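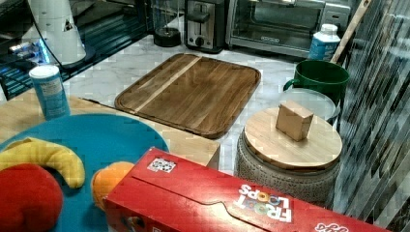 Una caja roja de Froot Loops, junto a un plato redondo.

Desayunar en Jundwood: «Primero quitamos el timbre»

16/11/2020

Valdir Portela lleva la cocina del internado de Jundwood desde hace nueve años y contesta a las preguntas mientras repasa los albaranes de la semana. El centro tiene 387 alumnos, de los cuales 68 duermen allí de lunes a viernes. De esos 68 hablamos casi todo el rato, porque son los que desayunan en el comedor y los que han vivido el cambio de horario que se puso en marcha en febrero.

Antes el desayuno duraba veinte minutos y empezaba con un timbre. Quien llegaba tarde se iba a clase con una pieza de fruta en el bolsillo. Portela cuenta que tiraban mucha comida y que los mayores apenas se sentaban.

«Primero quitamos el timbre. Parece poca cosa, pero los chavales bajaban todos a la vez y la cola llegaba a la escalera. Ahora abrimos a las siete y cerramos a las ocho y cuarto, y cada uno baja cuando está vestido», explica.

La idea partió de Fanni Bakos, tutora de los internos más pequeños, que llevaba dos cursos pidiendo un desayuno más largo. Bakos se une a la conversación a media mañana, entre una clase y otra. Dice que a los once años hay niños que no tienen hambre hasta una hora después de levantarse y que obligarlos a comer a las siete en punto no servía de nada.

«Yo tenía alumnos con dolor de cabeza a las diez. La profesora de matemáticas me los mandaba al pasillo a beber agua. Eso lo veíamos todas las semanas», recuerda.

Pregunto por los cereales azucarados, que es lo que más discuten las familias. Portela no los ha prohibido. Los pone un día a la semana, los viernes, y el resto de los días hay copos de avena, pan, huevos, queso y lo que él llama «lo caliente», que cambia según la temporada.

«Si los quitas del todo, los traen en la mochila y se los comen en el cuarto a las once de la noche. Prefiero ponerlos yo, en la mesa y con leche. Hubo una madre que me escribió tres correos seguidos. La invité a desayunar un viernes y vino. Sigue sin gustarle, pero ahora me saluda.»

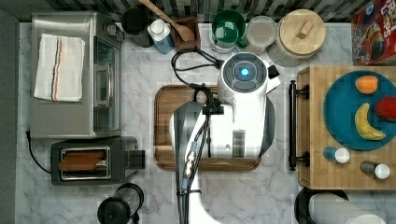

El presupuesto es otro asunto. La dirección aprobó una partida extra de 1.000 euros para todo el curso, y Portela la gastó casi entera en una tostadora de cinta y en termos nuevos. El pan lo trae Horobets, una panadería familiar que está a dos calles del centro. Radymyr Horobets aceptó adelantar el reparto media hora a cambio de un pedido fijo.

«Con el pan de antes, que venía de fábrica, me sobraba una bolsa diaria», dice Portela. «Con este no sobra. Es más caro, eso también hay que decirlo. Lo compenso comprando menos bollería.»

Bakos reconoce que no todo ha salido bien. El turno largo obliga a que haya un adulto en el comedor durante una hora y cuarto, y los tutores se lo reparten como pueden. En marzo, con el cierre de las aulas, el plan se quedó parado cuando apenas llevaba unas semanas. Se retomó en septiembre con mesas separadas y sin bufé, de modo que ahora es el personal quien sirve.

«Eso ha sido lo peor para los mayores – les gustaba hacerse ellos la tostada», comenta. «Los pequeños, en cambio, comen más si alguien les pone el plato delante. Ya veremos qué hacemos cuando se pueda volver a lo de antes.»

Le pregunto a Portela qué desayuna él. Se lo piensa un momento.

«Café, a las cinco y media, de pie. Luego, cuando se han ido todos, pan con aceite y un tomate si lo hay. Mi mujer dice que es un mal ejemplo, y tiene razón con lo del café.»

También le pregunto qué consejo daría a otros comedores que quieran hacer algo parecido. No le gusta la pregunta. Dice que cada casa tiene su cocina y sus horarios de autobús, y que en Trendon, donde trabajó antes, esto no habría funcionado porque los alumnos llegaban de fuera a las ocho menos cinco.

«Lo que sí haría cualquiera es mirar el cubo de la basura durante una semana. Yo apuntaba en una libreta lo que volvía en las bandejas. Volvía la leche, sobre todo. Les poníamos vasos demasiado grandes.»

Los vasos se cambiaron en octubre. La libreta sigue colgada de un clavo junto a la puerta del almacén, y el siguiente punto apuntado es la mermelada: los internos han pedido que vuelva la de ciruela, y el proveedor todavía no ha contestado.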